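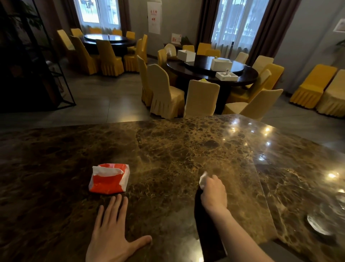
Speaker notes – Wiping a counter with a home-built arm
Slot: Monday evening, shared workshop, 16 slides, leave time for questions

Slide 1. Title
Say what the project is. Kolen is a small arm we are building on a bench in the shared workshop. It has one job, which is to take a tissue out of a packet and wipe a stone counter with it. It does the first part badly and the second part fairly well. Say that early so people know what they are getting.

Slides 2 to 4. The parts
Go quickly here. Base and shoulder are from an old Jidley kit with the gears replaced. Forearm is printed. The fingers are on version 5 and will change again. Reach is 310 mm from the shoulder to the fingertips, measured with the arm straight out, and less in real use. Pass the spare finger pad round and ask for it back.
Power supply is on the slide. Don't read it out.

Slide 5. Why start with hands
Before writing any motion code we wanted to know how a person does the job. We had guessed that one hand would be enough, and the first design had a single arm and a weighted tray. Then we went through recordings of someone doing it at a counter, from head height, and paid attention to the hand that wasn't holding the tissue. 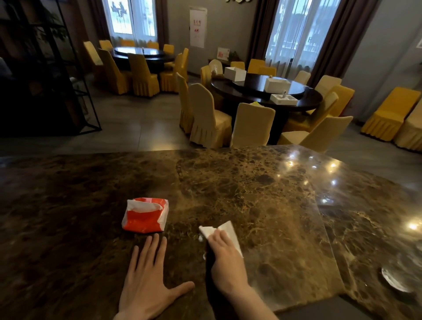
Slide 6: left hand flat on the marble, tissue in the right.

Leave this one up for a bit. Point out the left hand, palm down with the fingers spread. Then the right hand, with the folded tissue pinched against the stone. The grip is a pinch, and our early fingers were built to grab, so they crushed the tissue into a ball.
Mention the shine as well. The ceiling lights come back off the marble as bright spots, and our vision code treats bright spots as bits of white tissue. On the bench we had been testing on matt board and never saw the problem.
If someone asks about the seam in the counter: the arm doesn't know about seams. It presses with the same force everywhere.

Slides 7 and 8. Force
Show the graph. Too little force and the tissue slides over the mark. Too much and it tears. The working range was narrower than expected. We set the force by hand in May and have left it alone.
The spring in the wrist does most of the work – the software only has to get the height right to within roughly 3 mm.

Slide 9. Software
The path planner is Saarela, our own, and it is short. It draws overlapping strokes and stops. Cloltix is the logging tool. It records motor current and finger position with the time, and every graph in this talk comes out of it. Both need tidying before anyone else could use them. Take questions on this at the end or we will run over.

Slide 10. Getting the tissue out

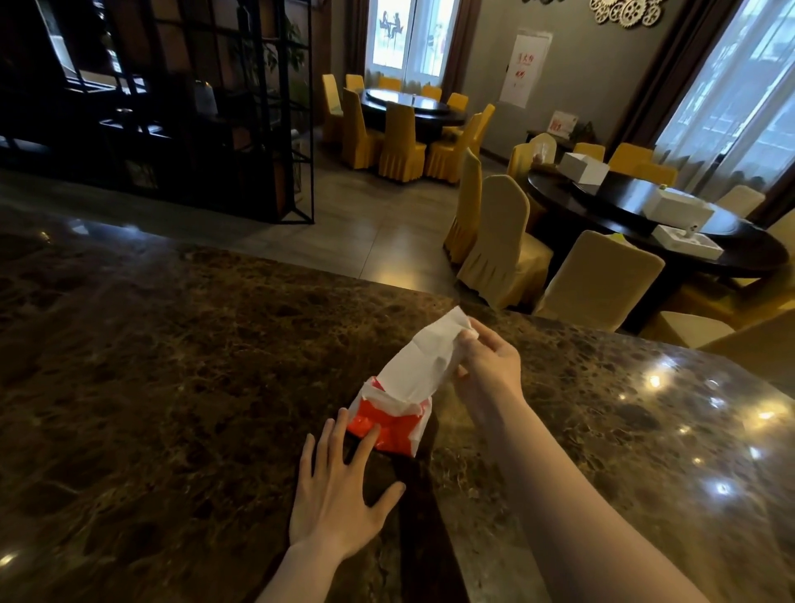

Notes by the builder
Kolen project, shared workshop member

Back to the hands. The right hand has the top corner of the sheet and is drawing it upwards. The left is flat on the counter with two fingers against the red lower side of the packet, to keep it steady. That is the thing our single arm could not do. It pulled, and the packet came along with the sheet.
Talk through the three fixes we tried:
Sticky mat under the packet. Worked for a day, then picked up dust.
Clamp. Squeezed the packet so the sheets wouldn't come out at all.
A second short arm with a soft pad that only leans on the side of the packet. This is the one we kept. It has a single motor and no fingers.
Run the bench clip here. If the clip won't play, skip it and go on.

Slides 11 to 13. What still goes wrong
Two sheets at once. A sheet that tears at the corner. The pad arriving late, so the pull starts with nothing holding the packet. The last one is a timing fault and should be fixable.
Glass and shiny metal on the counter are also a problem. The arm does not go round objects yet. We clear the bench before each run.

Slides 14 and 15. Costs and next steps
Put the parts list up and let people photograph it. Next job is version 6 of the fingers, with a softer tip. After that, a polished stone offcut for the bench so we are testing on the right surface.

Slide 16. Questions
Leave the parts list on the table. Switch the arm off at the wall before anyone comes up to look at it.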